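Last updated: 29th August

Well, we found the bug that ate most of my month! Our simulated gripper would line up over the ball, report a good grasp, and lift away with nothing in it. Run 3382 finally gave it away (thank you, Orestis Pappas, for reading the logs). 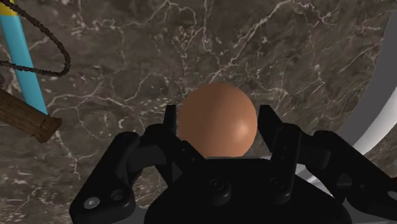

Fingers on either side of the ball, not yet closed.

The "grasped" flag was being set when the fingers got to this spot, before any contact at all. On the real arm at Temthorpe that would mean swinging off with a part half held, so I've pulled the release until the check waits for force on both fingers. Nicanor Salinas is rerunning the 23 failed picks now, and 8 are already fixed.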